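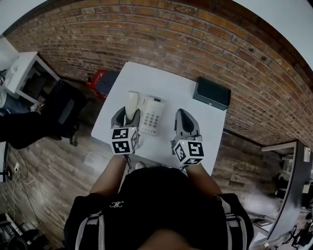 白い電話の受話器を左のグリッパーではさむ。右の指はまだ何もつかんでいない。

家の仕事、どこまで機械にまかせられるか
台所と作業台のメモ 2018年2月21日(水)

電話をふく、という仕事があります。受話器を持ち上げて、耳のところと口のところをふいて、ボタンの間のほこりを取って、受話器をもとに戻します。人の手なら、ほかのことを考えながらできます。機械の指でこれをするとき、何がむずかしいのか。このページでは、そういう目で家の仕事と小さな作業場の仕事を順番に見て、今日から使えるやり方も書きます。

私の母語は日本語ではありません。助詞の間違いは千葉あすかさんが直してくれましたが、意見は私のものです。まだ変な日本語が残っていたら、それも私のものです。

私はFarkvilleで、台所と小さい作業場が一つの部屋になった家に住んでいます。ロボット掃除機を一台使っています。Goltbyという機種です。食器洗い機もあります。腕のついたロボットは持っていません。

受話器と電話機の手入れ

まず人の手でするときのやり方です。

コードのある電話は、受話器を外す前に、壁から来る線を抜きます。抜かないでふくと、ボタンを押してしまって、知らない番号にかかることがあります。私は一度、夜の十時に歯医者の留守番電話に布の音を残しました。

布はぬらして、よくしぼります。しずくが落ちるなら、もう一度しぼってください。洗剤は布につけて、電話機に直接スプレーしません。耳に当てるところの小さい穴は、乾いたやわらかい歯ブラシで、穴を下に向けてこすります。ボタンの間は、竹串の先に布を一枚まいたものがちょうどいいです。綿棒でもできますが、毛が残ります。

受話器を戻すときは、コードのねじれを直します。受話器を手から離して、下にぶら下げると、自分で回ってほどけます。床に当たらない高さでしてください。

では、機械の場合です。つかむだけなら、受話器は親切な形をしています。細長くて、真ん中に握るところがあります。二本の指ではさむには、丸いコップや平たい皿より楽だと思います。指の内側に、すべりにくいパッドがあればもっと楽です。

困るのは、つかんだあとです。ふく仕事には、押さえる手と、こする手の両方が要ります。片方の手で受話器を止めて、もう片方で布を動かします。布は形が決まっていないので、つかむたびに違うものになります。しかも、こする力が強いと、はさんでいる受話器が指の中で回ります。人は手のひらと小指で自然に止めますが、指が二本だけの手には小指がありません。

戻すところもやさしくありません。受話器はきちんと置いたように見えても、少しずれていると切れていません。人は「コトン」という音や手の感じでわかります。

私の判定は、「つかむのはできる、ふくのは練習中、戻すのは人が見てあげる」です。

床の掃除

機械が一番上手な仕事です。ただし、床の上の準備は人がします。うちで決めていることを書きます。

・電源コードは床にはわせないで、机の裏にひもで上げる。
・いすは、脚の間が広いものはそのまま。細かい脚のいすは机にのせる。
・じゅうたんの房は、下に折り込んで、両面テープでとめる。
・かばんは床に置かない。肩ひもを巻き込みます。
・作業場のねじは、先に磁石で拾っておく。

最後の磁石は、Nishimuraという金物店で買いました。長い棒の先に磁石がついたもので、2,580円でした。高いと思いましたが、とてもよく使います。先にビニール袋をかぶせておくと、集まったねじを袋ごとうら返して外せます。袋なしで使った人は、小さい鉄の粉を指で一つずつ取ることになります。

はじめてロボット掃除機を動かす日は、家にいてください。どこで止まるかを見て、その場所を紙に書きます。うちでは3か所ありました。玄関の段、冷蔵庫の横のすき間、それから作業台の下の延長コードです。三つとも、機械の設定でなくて、物の置き方を変えて解決しました。冷蔵庫の横には、すき間と同じ幅の板を立てました。

かかる時間も書いておきます。台所と作業場の床で、うちの機械は18分ほどです。私がほうきですると、もっと早く終わります。でも、その間に私は皿を片づけられます。機械の速さを人と比べるより、自分の手が空くかどうかで考えたほうが、買ったあとにがっかりしないと思います。

皿とコップ

洗うことは、もう箱の形の機械がしてくれます。残っている仕事は、入れることと出すことです。これが意外に長いです。

食器洗い機に入れるときのこつは、同じ形のものを同じ列に並べることです。よく知られたことですが、出すときのほうに効きます。同じ皿が続いていれば、三枚いっしょに持って棚に移せます。スプーンは、かごの中で上向きと下向きを交互にします。全部同じ向きにすると、重なって、間が汚れたままになります。

出すときは、必ず下の段からです。上の段から出すと、コップの底にたまった水が下の皿に落ちます。私は長い間、上から出して、下の皿をもう一度ふいていました。

腕のついた機械に、この出し入れができるでしょうか。乾いた皿が一枚、広い机の上に立ててあるなら、できそうです。食器洗い機の中は違います。皿と皿の間が狭くて、指を入れるところが少ない。つるつるしています。透明なコップは、カメラで見つけにくいと聞きました。それに、割れる物を扱うときは、ちょうどよい力で持たなければなりません。弱いと落ちて、強いと欠けます。

もし未来の機械のために今から準備するなら、重い皿や、ふちの薄いコップを減らすことです。これは年をとった人の台所にも同じようにいいです。ふちが少し外に出た鉢は、指が二本の手でも、手の痛い人の手でも、持ちやすいです。

洗濯物をたたむ

洗濯機と乾燥機は昔からある家の機械ですが、その間に人が立っています。洗ったものを出して、のばして、干したり入れたりする人です。

たたむ仕事は、布ですから、先ほどの電話の布と同じ問題があります。かごの中のシャツは、どこが袖でどこがすそか、見ただけではわかりません。人はまず持ち上げて、二回ぐらい振って、重さで形を出します。この「振る」がよくできた動きです。

たたむのが嫌いな人へのやり方です。

タオルは一種類の大きさにそろえます。大きさが一つなら、たたみ方も一つになります。靴下は同じ色で買って、左右を合わせるのをやめます。下着はたたまないで、浅い箱に入れます。シャツは乾いたらハンガーのまま棚へ行きます。ここまですると、たたむものはタオルとシーツとズボンだけです。

シーツは、二人でするのがいいです。一人なら、ベッドの上に広げて、角に角を入れてからたたみます。立ってしようとすると、床にさわります。

機械の判定は「タオルから始めるなら、そのうち」です。シーツはずっと先だと思っています。

作業場の片づけ

私は小さい家具の修理をしています。作業台のまわりに、ねじ、金具、木の切れはしがたまります。

ねじの仕分けは、冬の間にまとめてしています。去年の11月にしたときは、びん一つの中に271本ありました。長さと頭の形で分けて、浅いトレーに入れます。コツは、最初から細かく分けないことです。一回目は、木ねじか、機械ねじか、それ以外か。二回目に長さで分けます。一回目で長さまで見ようとすると、頭がつかれて、途中でやめてしまいます。長さを見るには、厚紙に線を引いて、その上にねじを転がします。定規を当てるより早いです。

同じねじが何千本も来る工場なら、機械がとても上手に並べるそうです。私のびんは、全部少しずつ違います。曲がったもの、塗料のついたもの、何のためのものかわからないもの。わからないものを「わからない」の箱に入れる判断は、まだ私がします。

Drarsteadの木工所で働いている知り合いと、この話をしました。そこでは、決まった大きさの板を機械がのこぎりに送っています。板を積むところと、反った板をのけるところには人がいます。反った板が一枚まじると全部止まるので、毎朝、板の山を横からながめるのが大切な仕事だそうです。私も買った板を使う前に、横からながめるようになりました。床に置いて見るより、目の高さに持ち上げて、片目で先のほうを見ると反りがわかります。

道具の置き方は、二つだけ守っています。柄をつかむ向きに置くこと。ほかの道具をどけないと取れない場所には置かないこと。工具箱のふたは、開けたときに止まるものを選びます。片手でふたを押さえて、もう片方の手で探すのは、人でもいらいらします。

片手の練習

読んでいる方に、おもしろい試し方を一つ紹介します。機械に何がむずかしいかを知りたいときは、台所のトングを両手に一本ずつ持って、いつもの仕事をしてみてください。割れる物と火と刃物は使わないでください。

机の上の鉛筆を取る。ふたのある箱を開ける。タオルを半分に折る。受話器を上げて、戻す。

私は箱で苦労しました。ふたを上げるのはできましたが、下の箱がいっしょについて来ました。もう一本のトングで箱を押さえると、今度はふたが斜めになりました。受話器は、真ん中でなくて端に近いところをはさんだので、重いほうが下がって、くるりと回りました。真ん中をはさんだら、うまくいきました。タオルは、角をつかめば簡単で、角を見つけるのに時間がかかりました。

グリッパーを人が両手に持って、家の物を一つずつつかむという仕事のやり方がありますが、トングでも似た気持ちが少しわかります。やってみると、目でよく見るようになります。いつも手の感じだけでしていたことを、目で確かめなければならないからです。グリッパーについた白黒の四角い模様は、機械の側の目じるしのようなものだと私は理解しています。専門家ではないので、くわしい説明はほかの人にお願いします。

この練習のあとで、私は台所の引き出しの中を変えました。トングで取れない物は、急いでいるときの人の手でも取りにくいとわかったからです。計量スプーンは輪から外して、一本ずつ立てました。薄いふたは、重ねるのをやめて、本のように並べました。仕切りは牛乳の紙パックを切ったもので十分です。

まかせる前の表

うちの冷蔵庫にはってある表です。仕事の名前のあとに、今の私の考えを書いてあります。

床のほこり:機械。コードとかばんは人が先に。
床のねじ:人と磁石の棒。
皿を洗う:機械。
皿を出す:人。下の段から。
電話、リモコン、スイッチをふく:人。月に一度。
窓の外側:人。機械もあるようですが、二階なので私はこわい。
タオル:人。いつか機械。
シーツ:人が二人。
ねじの仕分け:人。冬だけ。
花に水をやる:タイマーとホース。旅行の前に必ず一日ためす。
ごみを外に出す:人。袋の口は二回しばる。

読者からの質問に短く

「腕のある家庭用ロボットを待って、食器洗い機を買わないほうがいいですか」というメールがありました。待たないでください。もう洗える機械があるなら、洗うのはそれにまかせて、腕は後から考えればいいです。

「ロボット掃除機を買ったのに、妻がその前に掃除をします」という方。床の上の物を片づけることと、床を掃くことは、別の仕事です。前のほうだけで十分だと二人で決めてください。奥様だけにその仕事が残らないように、曜日で分けるのもいいと思います。

「電話機のボタンがべたべたします」という方。線を抜いて、布に薄めた台所用洗剤を少しつけてふき、次に水だけの布、最後に乾いた布です。古い白い電話で、黄色くなったところは汚れではないことが多く、こすっても白くなりません。強くこすると数字が消えるので、きれいになったところでやめてください。線を戻すのは、よく乾いてからです。

次回は、冷凍庫の霜と、落ちないラベルのはがし方を書きます。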